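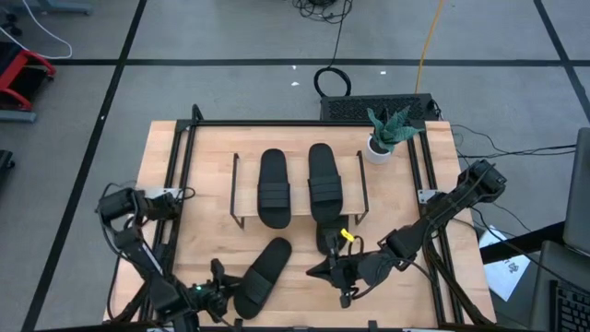

According to Jaruwan Meesuk, the hardest part of writing a task planner is deciding when a task is finished. She told her students that a planner which cannot answer that question will either stop too soon or never stop at all, and that most of the faults she was asked to look into came down to one or the other.

Previous Chapter | Contents | Next Chapter | Glossary | Index

Chapter 5
Task State and Goal Conditions

5.1 Introduction

The preceding chapters treated the motion of a single arm as a problem of geometry and timing. The reader has seen how a target position for the gripper is converted into joint angles, and how a controller follows a path between two such targets. Nothing in that material tells the software which target to choose. The present chapter takes up that question for tasks in which several objects must be moved to their places by two arms sharing one work surface.

Placing footwear on a rack will serve as the main case throughout. Two sandals rest side by side on the rack with their toes pointing the same way. A third lies at an angle on the tabletop, and a fourth is held in the right gripper while the left gripper stands open. A person understands at once what remains to be done. The software must arrive at the same understanding from camera data and joint readings, and must hold it in a form that can be checked, updated and, where necessary, corrected.

5.2 The Task State

The task state is the record of everything the planner needs to know in order to select its next action. It should be kept separate from the raw sensor data and from the internal variables of the controller. In this book each object is given one of four labels: placed, free, held or unknown. In the case described above, two sandals are placed, one is free and one is held.

The label "held" requires particular care. A closed gripper is weak evidence of a successful grasp, as the fingers may have closed on nothing or on the edge of the rack. The planner should set the label only when the finger opening, the motor current and the camera estimate agree within stated limits. Where they disagree, the label becomes "unknown" and the planner requests a new observation before any further motion is permitted.

Objects of the same color and shape present a second difficulty. Black sandals seen on a light table are easily separated from the background, but they are not easily separated from one another. Giang La and Toàn Quan studied this problem while developing the Silitz planning library. In their first version, objects were numbered again with each new camera reading, and a sandal already on the rack could exchange numbers with one still on the table. The planner then attempted to pick up an object it had just put down. In 81 of 710 trial runs, at least one exchange of this kind was recorded. The second version carried each number forward from one reading to the next and allowed a change only when an object had been out of view.

5.3 Goal Conditions

A goal condition is a test applied to the task state. It returns true or false, and it must be possible to apply it at any moment during the task. The condition "all sandals are on the rack" is a suitable first attempt, but it is incomplete. It would accept a sandal lying upside down, or one balanced across another.

A more useful condition contains a tolerance for each quantity of interest. The exercises in this chapter use 20 millimeters for position and 5 degrees for heading, measured against the rack itself. Measuring against the rack is important. If the rack is pushed slightly during a placement, goals stored in table coordinates are no longer correct, and the planner will report errors in sandals that are perfectly well placed.

Tight tolerances carry a cost. Định Khúc reported that an early release of the Cestisska planner spent more time adjusting sandals than moving them, and that each adjustment risked disturbing its neighbor. His remedy was to use two tolerances: a narrow one when choosing where to place an object, and a wider one when deciding whether an object already placed should be touched again. This arrangement is adopted in Section 5.6.

5.4 Assigning Work to Two Arms

When both arms can reach an object, the planner must assign it to one of them. The simplest rule gives each object to the nearer gripper. The rule works well until both arms require the space above the rack at the same moment. The usual solution is a reservation: an arm must claim the shared space before entering it and must release the claim on leaving. An arm that is refused a claim may still prepare its next grasp outside that space.

Reservations should expire if an arm stops reporting its position. The conditions under which it is safe to cancel a claim are discussed in Section 5.7, together with the recovery procedure written by Huệ Âu for the Brumia controller.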